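Surface Finishing of Interior Wood, Unit 4: Film Thickness and Sheen
Course handout, Marleny Ospina

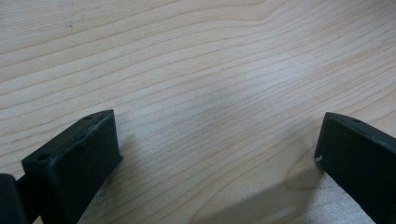 4.1 Terms

Film build: the thickness of finish left on the surface after curing. Wet thickness is read with a notched gauge during application. Dry thickness is calculated from the wet reading and the solids content by volume.

Solids content: the fraction of the liquid that stays behind as film. A product at 30 percent solids, applied 100 microns wet, leaves 30 microns dry. Thinning lowers this figure, and the calculation has to be redone for the thinned mix.

Sheen: the share of light reflected at the mirror angle, measured with a gloss meter. Wood finishes are normally read at 60 degrees. Very flat finishes are read at 85 degrees, where small differences are easier to separate. Always state the angle with the reading.

4.2 Grain and reflection

Pale wood with fine grain shows its figure through contrast between narrow darker lines and the lighter ground. Surface reflection reduces that contrast. On a satin finish the reflection spreads into a broad, whitish patch and the lines under it are hard to read. On a high gloss finish the patch is smaller and brighter, with sharper edges.

Inspect under two lighting conditions: diffuse overhead light for color, and one low side lamp for scuffs, dust and lap marks. Move the lamp — do not move only your head.

4.3 Worked problem

The Brullau test panel takes a clear coat at 32 percent solids. The target dry film is 96 microns in three equal coats.

Dry film per coat: 96 / 3 = 32 microns.
Wet film per coat: 32 / 0.32 = 100 microns.

Repeat for a mix thinned to 25 percent solids. The wet film per coat becomes 128 microns, which may sag on vertical parts. Four coats at 96 microns wet give the same total.

4.4 Lab notes

Sand with the grain between coats, 320 grit. Remove dust with a vacuum and a clean cloth before recoating.

Take five gloss readings per panel, all parallel to the grain. Readings across the grain run lower on open-pored species and must be logged separately.

Panels 453 and 472 are reference panels. Do not sand them. Gauges are signed out from Annick Moulin in Room 134 and returned clean the same day.

Reading for next session: Unit 5, sections 5.1 to 5.3.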